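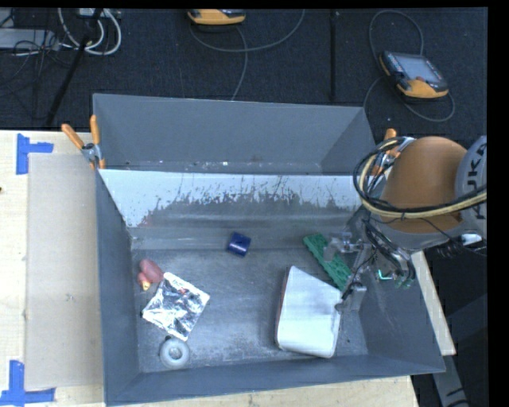
Figure 7.1 A gray metal bin with several loose objects in its main section.

Chapter 7
What Counts as Sorted?

Most people believe they know what a category is. Ask someone to tidy a drawer and they will start making piles without asking what the piles are for. The piles feel as if they were already in the drawer, waiting to be found. This chapter argues that they were not, and that a good deal of trouble in libraries, warehouses, museums and government offices comes from acting as though they were.

Take a case that is often told as a success. The housewares firm Ovwood once kept its spare parts under 40 headings. Staff complained that they could never find anything, so a consultant named Uwe Mühlbauer was asked to draw up a better system. His replacement had 1,000 headings, each with a written definition. The firm's own report called the new catalog "complete and free of overlap." Searches did get faster during the trial period. But the trial was run by the people who had written the definitions, on parts they had labeled themselves. When the catalog moved to the Bragança warehouse, clerks there put the same hinge under three different headings in one week, and each could point to a definition that allowed it.

It would be easy to blame the clerks, and the report does. A more careful reader might ask why a definition that only its author can apply should be called a definition at all.

The opposite claim deserves just as much doubt. Some writers hold that since all categories are made by people, one set is as good as another. Try telling that to a pharmacist. Categories can be made by people and still be made badly. Bottles shelved by the color of their caps will cause harm that bottles shelved by contents will not. The hard cases lie in between, where two systems both work, for different people, and somebody has to pay for the choice.

We will spend much of the chapter on one of these, the Skirnska collection, a museum store of 4,000 household items. Half the staff wanted the items grouped by material and half by use. Each side claimed that its plan was the natural one. Neither side tested it.

Before reading on, try a small exercise. Empty a kitchen drawer or a toolbox onto a table and sort what you find. Write down your rule. Then mix everything up again, hand the rule to a friend, and leave the room. Keep both sets of results, as you will need them in Section 7.3.

Key terms: category, definition, overlap, residual class, agreement between sorters

7.1 The Trouble with "Other"

Nearly every sorting system has a place for things that do not fit. It may be labeled "other," "general" or "miscellaneous," and it is usually described as temporary. In the Endus filing scheme, which we look at first, it was the largest class of all by the end of year 2.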